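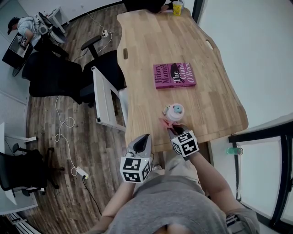

The shared table in the main workroom at Cadari, with Hilary Mantel's "The Giant, O'Brien" near the middle and a small pink container within reach.

Report of the members' visit to the Cadari Reading and Study Rooms

The autumn visit of the Reading Rooms Network was made to Cadari in September, at the invitation of the centre's coordinator, Delia Onu. The party numbered 32, including four members from country branches who had travelled down the evening before. Members were received at 10 am and divided into two groups, one beginning in the main workroom and the other in the book store on the lower level. The groups changed over before lunch.

The purpose of the visit was to look at how a small centre arranges its furniture and keeps its shared surfaces in order during opening hours. Several branches are due to refit their own rooms in the coming year and had sent questions in advance.

The main workroom

The workroom is used for private reading, for homework support in the afternoons and for a book group that meets monthly. Members spent most of their time at the shared table, which attracted more comment than any other piece in the building. Its butcher-block top is made up of strips of wood in slightly different tones, and the overall colour is a warm honey. The edges are curved and irregular, with a wavy outline down one side. An oval opening for cables has been cut through the top near one edge, and the metal leg frame is white.

Safta Dobre, who advised on the fit-out, explained that the shape was chosen after a trial with a plain rectangular table. Readers at the earlier table tended to settle at the corners and leave the long sides unused. With the present outline, people choose a curve and spread their belongings within it. One member asked whether the uneven edge made it harder to place chairs. Ms Dobre replied that it did at first, and that the black office chairs now in use can be turned and moved easily enough for the difficulty to have passed.

The floor has wood-look planks in brown and grey. Members from the Toma branch, where carpet is still in place, asked about noise. They were told that complaints had been few, although the book group had asked for felt pads under a trolley.

Clearing the table

Centre practice is that the table is cleared at set times during the day. Books are collected first and returned to the trolley, unless a reader is still using them. Small personal items such as cases, pots and trinkets come next and are placed in a tray at the front desk, where they are held until the end of the month. Cups are left to the person drinking from them. Cold drinks with a straw are permitted in the workroom; soup is not.

Maricica Mocanu, who keeps the lost property record, reported that small containers with separate caps are the items most often left behind. Her advice to branches was to pick up such things one at a time and to check that the cap is closed before moving them. The tray was bought as part of a desk order that came to some $900 in total, and she considered it the most useful item on the invoice.

The book store

The second group was shown the lower level by Lăcrămioara Ardeleanu. The lending collection stands at 1,399 volumes, mostly fiction and history, shelved by author. Hardcovers are lent without a jacket where the boards are sound. Historical novels are in steady demand, and the book group has asked for further titles by Hilary Mantel to be added.

Members noted that the lower level is cooler than the workroom and that the lighting over the last bay is poor. Ms Ardeleanu confirmed that a quote for new fittings has been requested.

Discussion and matters arising

After lunch Nosipho Matlala chaired a short discussion. Branches considering a shaped table were encouraged to measure their doorways before ordering, and to decide early where the cable opening should go – the position cannot be altered once the top is cut. There was some disagreement about drinks at shared tables. Three branches intend to keep their present rule against them.

The Network thanks Ms Onu and her staff for their hospitality. Copies of the clearing timetable and the lost property form may be requested from the Network office. Members who have not yet submitted their travel claims are asked to do so before the end of the month.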